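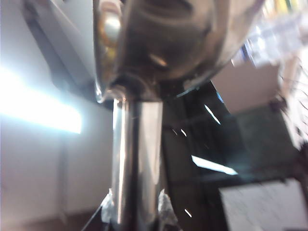
Home | Courses | Handouts | Contact

Bemley Short Courses
Household Skills, handout 9: sorting a crowded desk

Work from the back of the desk to the front. Most clutter collects along the back, where things get pushed to make room.

Start with polished metal. Chrome shows every fingermark, so wipe it with a soft dry cloth and hold it by the stem - not by the rounded part. Put it to one side before you handle anything sticky.

Next, put items into groups: packaging, food and drink, utensils, cloths.

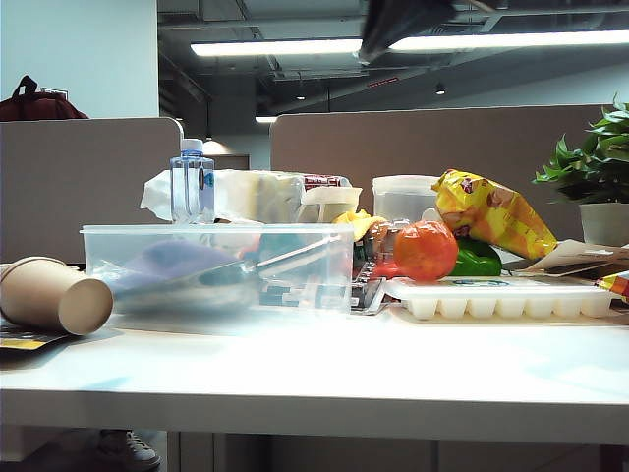

Clear plastic bins are useful for the first sort because you can see what is in them. Don't leave cloths and metal utensils in the same bin for long. Fold the cloths and store the utensils flat.

Plastic bags should be flattened and kept together. Stand bottles upright with their caps on. Snack bags go in last, as they crush easily.

For next session: sort one surface at home and bring your list of groups. Reading is on page 226 of the Wiegand course book.

2 comments | 9 shares

Contact Bemley Short Courses, Clostport | Back to top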